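Feeding and Watering a Crowd on a Long Walk

I've been packing the lunch wagon for our local voting rights walk for a good while now, and people keep asking me how we do it (mostly people who have just been talked into doing it for their own march, bless them). So I'm putting my kitchen notes in one place. Our walk is 22 miles over two days, and walkers get hungry way before you think they will.

Start with the potatoes. Boil small ones in very salty water the night before, drain them, and let them sit in the hot pot with the lid off until the skins look dusty. They travel beautifully in a dish towel and you don't need a fork! I toss mine with a little oil and dill, but plain is fine too, and the kids like plain.

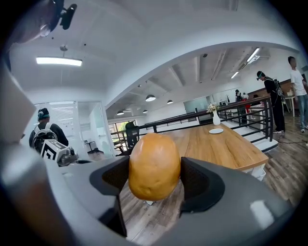

For sandwiches, butter goes all the way to the crust on both slices or the tomato will soak through by ten in the morning. Better yet, carry the tomato separately. Wrap each sandwich in wax paper and write what's in it on the outside with a grease pencil. Regular marker smears the minute it meets a cooler.

Freeze half your water bottles, but pour out an inch first so they don't split. They keep the egg salad cold in the morning and you've got cold drinks by afternoon.

My friend Aoi Kubo walked with us last time and taught me to salt cucumber spears and pack them in a jar with a splash of rice vinegar. We had 129 people signed up and I could have used three more jars.

A few small things. Put the trash bags at the bottom of the box, under everything, and a second roll on top. Bring a real can opener. If you're stopping on the courthouse lawn, call the clerk's office and ask about the spigot, as ours is locked until you get the key. And keep the clipboard with the petition far away from the mustard. I learned that one in February, at the ballot access rally, when we had to recopy a whole page of names. 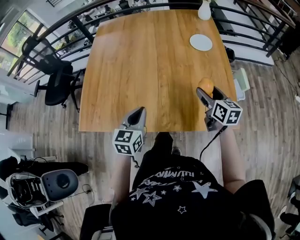 TRINDA, May 5, 2022

Quick update now that we've got this year's route. We're going in by the Bukel road and stopping for lunch at the Ivden grange hall, and the hall has a stove, so there will be soup! I'm making it in two 16-quart pots, bean and barley, no meat, so everybody can have some. Cook the barley separately and stir it in when you reheat, or you'll be serving paste.

If you're bringing cookies, bar cookies stack better than round ones. Leave them in the pan and cut them there.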